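The Robot That Lives Upstairs

By the time I find the right building in Jarulside it has been raining long enough to fill both my shoes, and Deepika Arumugam takes one look at me and points to a radiator. "Socks there," she says. "Everyone does it." So I conduct my first interview with the setup team at Dereo barefoot, on a rubber mat, about six feet from a machine that could pick me up by the belt.

I had come to see a robot get set up for its working life. I imagined bolts and cables, and somebody on their back under a steel plinth with a flashlight in their teeth. There is some of that! Balakrishnan Murthy spends the morning chasing a gritty noise in the second wheel of a mobile base (it's a round thing on casters with a long arm on top, and everybody calls it Bangera, as though it had a surname and a pension). He takes the wheel off, cleans the hub, puts it back, listens, says a word I can't print and takes it off again. A carpet fiber has wound itself around the axle so tightly that it looks machined. He shows it to me on the tip of his screwdriver with real pride.

But that's the downstairs work. Bangera is supposed to go into people's homes and fetch and carry and open things, and before it's allowed near a home it has to go through Ásdís Hjaltadóttir, who works upstairs with two monitors, a space heater and a bowl of licorice I was warned about and ate anyway.

Ásdís looks after the rooms. She came to Dereo from a small theater, where she built sets and repainted the same staircase for years, and she says the job hasn't changed all that much except that her knees are better. Her software is a simulator called Rerken, and inside it sits a second Bangera, same arm, same wheels, same awkward elbow, that gets put into one made-up room after another and told to cross it.

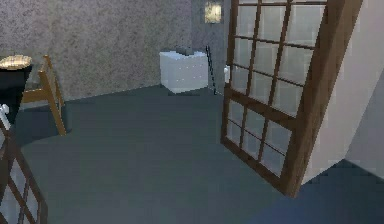 My own apartment would make a terrible robot room, I realize, about a minute into watching her work. I have three lamps with trailing cords and a rug that bunches. Ásdís likes her rooms much emptier to begin with, and then she gets mean in small doses. A plain dark floor, a chair and a round table tucked into one corner, a white cabinet against the wall, fine, anybody could drive through that. Then comes a thin black rod leaning beside the cabinet, and a big door with wooden bars and rows of pale little panes. The rod is the sort of thing a depth sensor can miss altogether, she tells me, and glass has been making robot people miserable for as long as there have been robot people. Is it a wall? Is it a hole? Is it another room with another robot in it, coming this way?

"The chair is also bad," she says, after thinking about it. "Legs. You can see between them, so it thinks it can go between them."

The setup itself goes like this. She loads a room and checks that everything has the right collision shape, meaning the invisible lump the software uses to decide whether you've bumped into something. If the lump is too fat, the robot gets timid and won't squeeze past furniture it could easily clear. If it's too thin, you get an elbow through the cabinet. Then she checks the hinges. A door needs to know which side it swings from, how far, and how hard you have to pull, and she has a spring scale in her desk drawer that she takes to friends' houses to find out. (She has tested my office door since. It was "heavier than it should be," and I've been pushing it resentfully ever since.)

Once a room passes, it goes in the queue. Bangera gets 1,000 tries at crossing it overnight, with the furniture nudged a little each time and the lights turned up or down, and in the morning there's a list of failures waiting. Raghavendra Sastry reads the list. He is a soft-spoken man who has been fixing industrial arms for 30 years, most of them in a plant that made gearboxes, and he reads it the way my father used to read the box scores, with a pencil, muttering.

What he's looking for is a failure that could be a repair. I hadn't understood this part at all before he walked me through it. Say the simulated robot stops a hand's width short of the door handle again and again. Maybe the room is wrong. Maybe the planner is wrong. But maybe the numbers describing the arm are wrong, because the real arm was taken apart in July and went back together with a new wrist, and the wrist is a hair longer than the old one. That one really happened. It took them most of a week to find, and the fix was a single line in a file.

"On the gearbox line you would hear it," Raghavendra says. "You would smell it! Here I have to read."

He still goes downstairs to check, though. He takes the pencil with him, and he and Balakrishnan run the real arm out to full stretch and measure it with a steel rule, arguing pleasantly the whole time about whose rule is the better one. Ashwin Rai, who runs the place and signs for the parts, told me he once offered to buy them a laser tracker. They said yes, thank you, and kept using the rules.

After lunch the wheel was finally quiet and they let Bangera drive. The test room downstairs is a poor cousin of anything Ásdís builds: tape on concrete, an office chair, a secondhand interior door screwed into a frame of two-by-fours. The robot rolled up to the door, raised its arm, and thought about it. I held my breath. Deepika ate a sandwich. The hand closed on the handle, turned it, pulled, and the base backed up in a neat little curve, and I clapped, and I was the only one clapping.

Then it tried to go through and caught the tip of its elbow on the door frame with a bang you could have heard in the street.

Balakrishnan hit the stop button. Raghavendra had his pencil out before the arm quit wobbling. Upstairs, Ásdís was already on the intercom asking which side, and how high, and could somebody please measure the dent.

I got my socks back off the radiator. They were still damp on one side, and the elbow cover was already off and lying on the bench.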